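Wire sorting by color

Wire sorting by color is the separation of mixed lengths of insulated wire into containers according to the color of the covering. It is carried out in repair shops, school electrical rooms and home workspaces, usually on offcuts and jumper leads too short to go back on a spool.

Method

The mixed wire is placed on a flat, hard surface with the containers in a row behind it. Loose ends are drawn out one at a time. Thin wire coils on itself, and pulling on a closed loop tightens the tangle, so the end is traced back through the loops before it is lifted. Each wire is laid lengthwise in its container. In a three-way sort of red, yellow and green, the container need not match the wire: a yellow length may go in a pink basket and a green one in a lavender basket, provided the assignment is kept until the batch is finished.
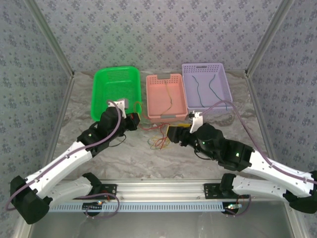 Noreen Virk disputes the last point, writing that unmatched baskets double the number of misplaced wires among beginners and that a paper label on each rim is the least that should be required. The Darnby workshop manual allows either practice.

Containers

Small rectangular plastic baskets with perforated walls are common. The perforations may be round, oval or rectangular, and reduce weight while leaving the contents partly visible from the side. Hole size matters with fine wire, as stripped ends catch in wide openings; a basket with a smooth, flat bottom panel is easier to empty. Handles are either cutouts in the wall or separate inserts set into the rim. Baskets of different colors are often kept together between batches. 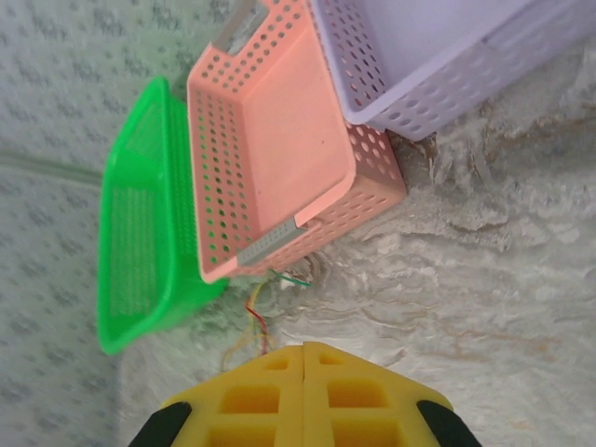 Batch size

The Darnby manual limits a batch to 40 wires per sorter. Larger stocks, such as the 2000 offcuts held by the Futwood tool library, are divided by length first. Pieces under 125 mm are normally discarded for recycling.

See also: Cable management; Color code (electrical); Hand sorting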